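Clurkow goes back to court for a second season

The first thing viewers learn about the town of Poria is that it has one courtroom and the heating does not work. The second is that everyone in the public gallery is related to somebody on trial. That was enough to carry the legal drama Clurkow through a first season of 20 episodes, and the second begins this July with the same judge, the same radiators and a much harder case.

The new run opens with the death of a property surveyor named Flalleck. He is found at the bottom of a quarry he had declared unsafe two days earlier. He was not well liked. He had valued half the houses in Poria for less than their owners thought they were worth, and he had written a report that would have closed the quarry and put 28 men out of work. The police arrest the quarry's night watchman within an hour of finding the body.
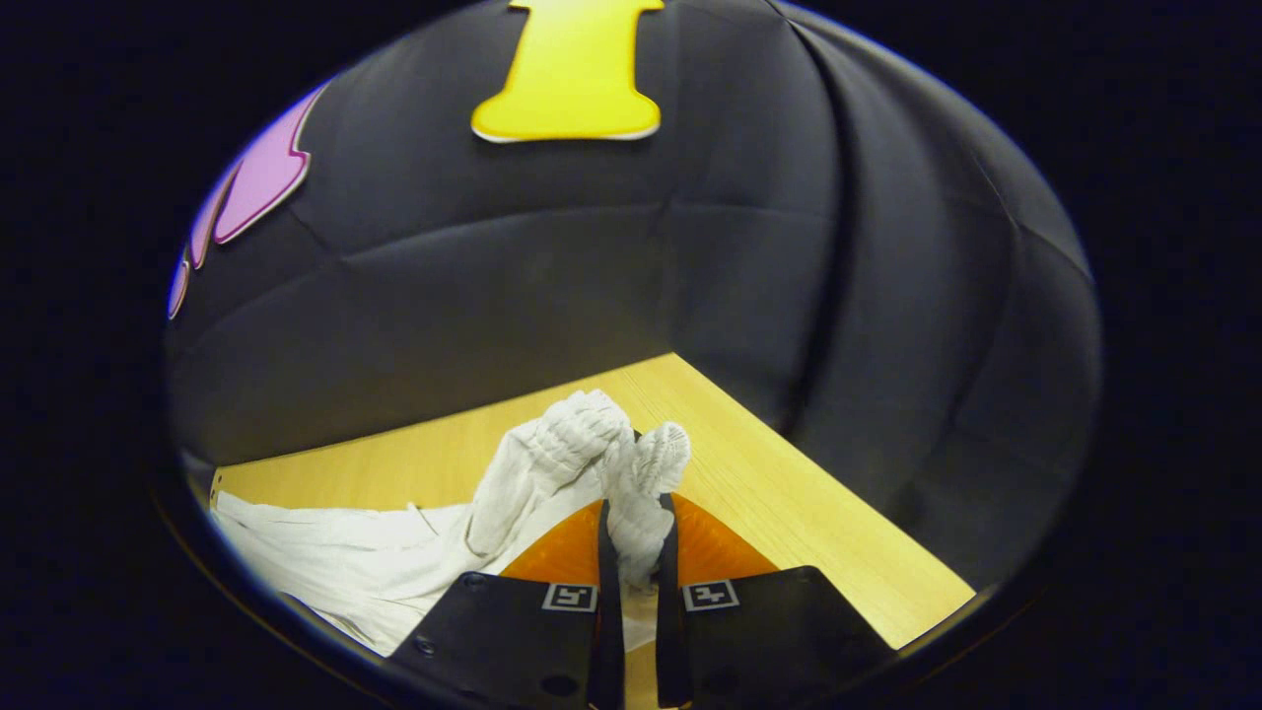
Hrvoje Atanasov
2023-03-12

Defending the watchman is Delić, the tired lawyer who was the best thing about the first season. She takes the case as a favor to a cousin and regrets it by the second scene. Her client won't say where he was between midnight and four, the quarry's logbook has a page missing, and the prosecution has a witness who heard the two men arguing over money.

The sum in question is 530 in cash, found in an envelope in the watchman's coat. It is a small amount to kill for, and the script knows it. Much of the opening episode is spent on that envelope: who sealed it, who saw it, why the bills are all new. Viewers who like their courtroom shows to move quickly may find this slow. I found it the most absorbing hour the series has made.

Clurkow has always been more interested in procedure than in speeches. There are objections, but few people shout them. Witnesses forget things and have to be reminded. In the third episode a key hearing is put off for a day when the interpreter misses her bus, and the delay matters later on. The writers have clearly spent time sitting in real courts, where most of the day goes to waiting.

The change that regular viewers will notice first is the length. Last season's cases were wrapped up in one or two episodes each, with a new body or a new theft every week. This time the Flalleck case runs through all 20 episodes, with smaller matters heard alongside it — a stolen tractor, a disputed will, a fight at a christening. Some of these feed back into the main story. The will does, and the tractor does in a way I did not see coming. The christening seems to be there mostly for fun. 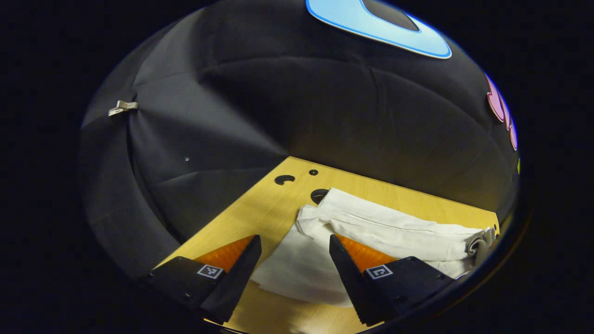

The longer story gives the supporting characters more to do. The court clerk, who had perhaps ten lines last year, now has a whole episode built on her filing system and the person who has been getting into it at night. The judge gets a home life, which I was less sure about. His scenes with his grown son are well acted, but they stop the case cold, and there are four of them in the first six episodes.

The prosecutor is better served. He was written as a bully in the first season and has been softened into something more useful, a man who believes the watchman did it and has decent reasons for believing so. By the fifth episode I half agreed with him. His cross-examination of the quarry owner, played in one long stretch with no music, is the strongest scene in the batch sent to reviewers.

Not everything works. The flashbacks to the night at the quarry are shown too often, each with a little more added, and by the fourth version I was looking at my watch. The missing logbook page also turns up in a place that the police would surely have searched on day one. Delić points this out herself, in front of the judge, and gets no good answer.

New viewers can start here without trouble. The one thing worth knowing from before is that Delić lost a case she should have won, and that her client in that case is still in prison. He writes to her in episode two. She puts the letter in a drawer, and at the end of episode six she has still not opened it.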